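ロボット安全・標準化特論 第9回配布資料
家庭内ハンドリングの「良い手順」をどこまで信じるか
2025年4月9日 配布

0. 今回の位置づけ

前回までは産業用ロボットの安全要求を読んだ。柵があり、停止カテゴリがあり、誰が責任を負うかが一応は書いてある世界である。今回は柵のない場所、つまり家庭の寝室や台所で物を取り出したり置いたりする作業について、世の中で「ガイドライン」「ベストプラクティス」と呼ばれているものを検討する。

先に断っておくと、担当者はこの種の文書をあまり信用していない。読むと当たり前のことが書いてあり、当たり前でない部分には根拠が書いていないからである。それでも受講者は卒業後に必ずこういう文書を書かされるか、守らされる。どの条項なら守る意味があり、どの条項は飾りなのか、見分ける練習をしてほしい。

題材には次の三つの社内基準を使う。
・Judosard 社「家庭内把持作業基準」第3版
・Kurno 社「手持ちグリッパ操作手順」
・Egger 社「日用品ハンドリング評価表」
いずれも授業用に抜粋したもので、条項番号は原文と異なる。全文の配布はしない。

1. 用語について

三文書とも「把持」「保持」「成功」の三語を使うが、意味が揃っていない。Judosard では対象物が支持面から離れた時点で把持成功とする。Kurno では目的の場所に置いて指を開くまでを成功とする。Egger は「作業者が成功と判断した場合」と書いている。最後のものは定義になっていない。

用語が揃っていない基準どうしの成功率を並べた表を、展示会の資料などで見かけることがある。ああいう表は読まなくてよい。少なくとも、分子が何を数えたものか書いていない数字は引用しないこと。レポートで引用した場合は減点する。

2. 作業前の環境に関する条項

Judosard 基準の2.1項は「作業面は平坦かつ清浄で、対象物以外の物品を置かないこと」と定めている。机の上なら守れる。では寝室ではどうか。

皺の寄った寝具の上に、蓋の縁が裂けた段ボール箱がある。中には赤い箱、ピンクのケース、オレンジ色の紙箱、紺色のボトルなどが寄り合って入っており、指を入れる隙間は限られている。2.1項の語句をそのまま当てはめれば、作業を始める前に不適合になる。

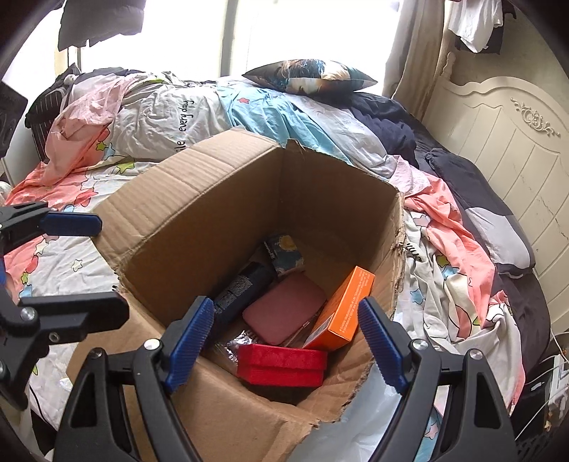
3. 環境条項をどう書き直すか

よくある対応は二つある。一つは「可能な限り」を付け足すこと。もう一つは例外を列挙すること。どちらも勧めない。「可能な限り」は検査する側に何も与えないし、例外の列挙は家庭の数だけ増える。

担当者の案は、環境を整えろと命じるのをやめ、環境を記録しろと命じることである。具体的には次の四項目を作業前に書き残す。

(a) 支持面の種類。硬いか、沈むか。寝具の上なら「沈む」と書く。
(b) 容器の有無と状態。箱の開口部に垂れた蓋や破れがあるか。
(c) 対象物と隣の物との接触。触れているか、離れているか、判断できないか。
(d) 光の条件。窓が視野に入るか。

(c) に「判断できない」を入れてあるのが要点である。Egger の評価表には「はい」「いいえ」の欄しかなく、書く人は迷ったら「いいえ」に丸を付ける。その丸が後で統計になる。

(d) については反論がありうる。明るい窓が入ると画像の一部が白く飛ぶのは誰でも知っているので、わざわざ条項にする必要はないという意見である。しかし誰でも知っていることほど記録に残らない。Judosard の付属書には照度の推奨値が 1,000 ルクスと書いてあるが、どこで測るのかが書いていない。対象物の表面か、カメラの位置か、部屋の中央か。測定点のない推奨値は守りようがなく、違反しようもない。

4. 把持そのものに関する条項

三文書の該当箇所を並べる。

Judosard 4.3項 「対象物の重心付近を把持すること」
Kurno 手順7 「指先パッドの全面を対象物に接触させること」
Egger 評価項目12 「対象物に変形を与えていないこと」

箱や硬いボトルならば、どれもそれほど無理はない。問題は柔らかいチューブ類である。中身の偏りで重心が動き、胴は平たい端に向かって薄くなり、つまめば多少はへこむ。三つの条項を同時に文字通り満たすのは難しい。

5. 事例検討:小型チューブ

以下の手順で検討する。各自、先に自分の答えを紙に書いてから次へ進むこと。

手順1 どの条項が適用されるかを決める。チューブは「軟質包装品」か「容器」か。Judosard の分類表では前者、Kurno では後者になる。同じ物が文書によって別の章に入る。

手順2 把持位置を特定する。オレンジ色の日焼け止めらしいチューブ(SPF45 PA+++ の表示がある)は、白いキャップを下に向け、胴の下寄りを左右のパッドで挟まれて立っている。パッドには細かい横筋がある。4.3項でいう「重心付近」に当たるかどうか、写真からは決められない。中身の残量がわからないからである。決められないと答えた者を正解とする。

手順3 周囲の物を確認する。すぐ右にはピンクの細いチューブが斜めに寝ており、もう一方のグリッパが指を開いてそちらへ向いている。Kurno の手順9は「一方の保持中に他方を動作させないこと」とする。静止画からは動作中か停止中かを判定できない。ここで「違反」と書いた答案が毎年多い。

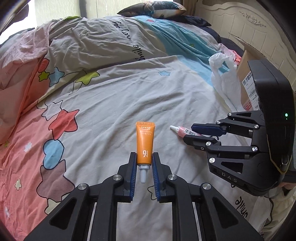
手順4 判定に足りない情報を列挙する。質量、残量、把持力、次に置く場所、左右の動作の時系列。このうち基準書が記録を求めているのは把持力だけである。

手順5 条項を一つ選び、検査できる文に書き直す。主語、測る量、測る時点、測る人を必ず入れる。形容詞は使わない。

6. 「双腕は交互に動かす」という慣行について

Kurno の手順9は業界でよく真似されており、出所を問うと「安全のため」という答えが返ってくる。何に対する安全かを聞くと、たいてい話が止まる。人の手で操作する器具の場合、左右の指が互いに当たること、持っている物を落とすこと、箱を引き倒すことでは、それぞれ対策が違う。交互動作が効くのは最初の一つで、残りにはほとんど関係がない。

逆に、交互動作を守ると困る場面もある。片方で箱の蓋を押さえながら、もう片方で中の物を取り出すときである。手順9を文字通りに読むと、蓋を押さえること自体が「保持」に当たり、取り出しができなくなる。現場では読み替えて運用している。読み替えが前提の条項は、新人が入った日に壊れる。

7. 件数の条項

Egger の評価表には「1品目につき 200 回以上の試行を行うこと」という注がある。Kurno では 50 回である。どちらにも根拠の記載がない。Prerkon のプロジェクトが7月に公開を予定している改訂案では、回数の下限をなくし、失敗の記録様式を先に定める方針だという。方向としては賛成だが、草案を見る限り失敗の分類が粗く、「落下」と「取り損ね」が同じ欄に入っている。改訂案が出ても、そのまま信じずに欄を一つずつ確かめること。

同じ箱の中の同じ物を、同じ向きで 200 回つまんでも、確かめたことは一つである。回数を増やす前に、支持面、向き、隣の物のどれを変えたのかを書く欄が要る。

8. 課題

次のうち二つを選び、A4用紙2枚以内で提出する。

・第2節の2.1項を、寝具の上の作業にも適用できる形に書き直し、検査方法を付ける。
・第4節の三条項のうち、軟質包装品には適用しないほうがよいものを選び、その理由と代替案を述べる。
・自宅にある小物の入った箱について、第3節の (a) から (d) を記録する。他人が同じ箱を見て同じ記録になるか試し、食い違った欄を報告する。

「安全性の向上が期待される」「適切に行う」という表現を含む答案は、その箇所を空白とみなして採点する。参考文献に社内基準を挙げる場合は版数を明記すること。次回は力の上限値を扱うので、第5回の資料を持参のこと。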